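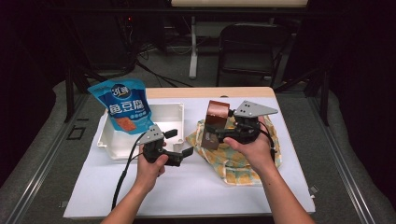 Week three of teaching by hand, and I finally have something worth writing up! If you read my February post you'll remember I was stuck doing everything by remote control, sitting at a desk with two joysticks and a screen, trying to pick up a sponge and mostly pushing it off the table. It worked, sort of. I got 4 good runs in an afternoon and a sore neck.

Hazem Bouzid, who I share the Juswood space with, kept telling me to drop the joysticks and just hold the grippers. Same jaws the arms carry, only with a handle on the back where the arm would be. You do the job yourself, the motion gets recorded, and the arms learn from that later. I resisted for weeks (I'd spent a lot of evenings on those joysticks) and I was completely wrong. My first session with the handles gave me 67 runs. Sixty-seven! I had to stop and clear space on the drive.

The task is a small one: things go into the white container, and the cloth gets dealt with. That's the whole job. I've been calling it "tidy the table" in my notes, and Kjell Westerberg has been calling it "the world's slowest busboy," and both names have stuck.

What surprised me is how much of the job I had never noticed I was doing. Take a snack bag. With my own fingers I pinch a corner and it's done. With two stubby jaws you have to decide where to pinch, because the middle is puffy and slides away, and the sealed edge is stiff and holds really well. After a while I was going for the edge every single time without thinking about it, and that's exactly the kind of habit you want in the recordings. The fish tofu package has become my favorite object for this. It's bright, it's squishy, it leans on things in interesting ways, and I have a good supply of it (I eat the failures).

Blocks are easier, although I've learned to come at them squarely. If I catch one at an angle it twists when the jaws close, and then my wrist makes a little correction to save it. For the first few days I deleted those runs. Kjell talked me out of it. He trained pickers at Strömberg for years and his view is that the saves are the best part, so now a wobble stays in as long as I end up where I meant to go. What I do throw out is dithering — hovering over the table for five seconds while I make up my mind. A model trained on my dithering will dither beautifully.

And then there's the cloth. Oh, the cloth. It never lands the same way twice, it hides its own corners, and if you squeeze near the middle you lift a big soft lump and learn nothing. My current method is to find any edge at all with one hand, lift a little, let the next corner show itself, and take that with the other. Slow, but it repeats. I scrunch it up fresh before each run so the starting shape is always different.

Some things that made the sessions better, in case you're setting up your own:

Roll up your sleeves. Mine kept catching on the mounting plates.

Sort the cables out before you start. Each gripper has one, and if they cross in the middle you'll spend the run fighting them.

Do 15 runs, then put everything down and walk around. My hands get lazy after that and the grips get sloppy, and I can see it when I play the recordings back.

Use both hands on purpose. I'm very right-handed, and in the early sets the left gripper just hung around looking decorative. Now I give it real work in every run.

I trained a first model on Tuesday night, using the Brirkel software with nearly all the settings left alone, and ran it on the arms the next morning. Out of 20 tries it put the block in the container 13 times. The snack bag went less well and the cloth went badly, but it reached for an edge! I may have yelled. Hazem came in to see if I was hurt.

Next up I want to move the container around more between runs, since I suspect the model thinks it lives in one spot forever. Kjell is also bringing over a box of odd kitchen stuff from his place in Rasness, and I've asked for anything floppy. If you've taught a robot to handle fabric this way, please leave a comment and tell me how you start your grasp, I'd love to compare.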